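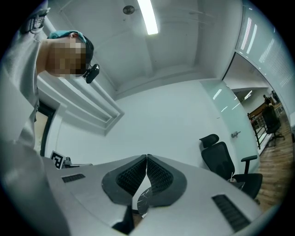 Grey sleeve, teal cap. Textile season at the Town of Catport.

The Town of Catport's household textile collection resumes in April. This thread sets out what is accepted, how items should be prepared and where they may be dropped off.

Textiles are not accepted in blue boxes or in the green cart. Fabric wraps around the sorting equipment at the transfer station and stops the line. Please keep it out of both streams, including single socks.

Accepted: clothing, bed linens, towels, curtains, belts, handbags and paired shoes tied together by the laces. Worn or torn items are welcome provided they are clean and fully dry.

Not accepted: pillows, duvets, carpet, foam, upholstery offcuts, and anything mouldy or contaminated with oil, paint or solvent. Mouldy items should go out with regular garbage in a sealed bag. Solvent-soaked rags are hazardous waste and must be taken to the depot on Halim Road.

Please empty all pockets. Last season the sorting contractor, Brovum, returned house keys, transit passes and one hearing aid to the Town office. Unclaimed articles are still at the front counter and may be collected with a description of the item.

Use clear bags, tied. Opaque bags will be opened or left behind at the discretion of the crew. The limit is four bags per household per collection. Multi-unit buildings should book through their property manager.

Drop-off is available at two locations: the arena parking lot (north entrance) and the Halim Road depot. The bin formerly behind the library has been removed and will not be replaced this year. Please do not leave bags there.

The depot is open late on Wednesday, until 8 p.m. The arena bin can be reached at any hour when the lot is plowed.

Residents have asked where the material goes. Wearable items are sold to support local reuse programs. The remainder is graded by fibre and cut into wiping cloths or shredded for insulation. A small portion – mostly wet or soiled goods – is landfilled.

The Town's target for this season is 1000 kg diverted. Totals will be posted at the close of the program.

A mending session will be held in the community centre craft room, led by Halina Wieczorek. Topics are cuffs, hems and replacing a zipper pull. Registration is free and opens with the spring recreation guide. Sewing machines are provided.

Questions about multi-unit bookings may be directed to Darcy Gosselin in Solid Waste Services. For all other enquiries, please call the Town's general line. Replies to this account are monitored during office hours only.

Correction to the post on accepted items: ski boots and skates are not accepted, even in pairs.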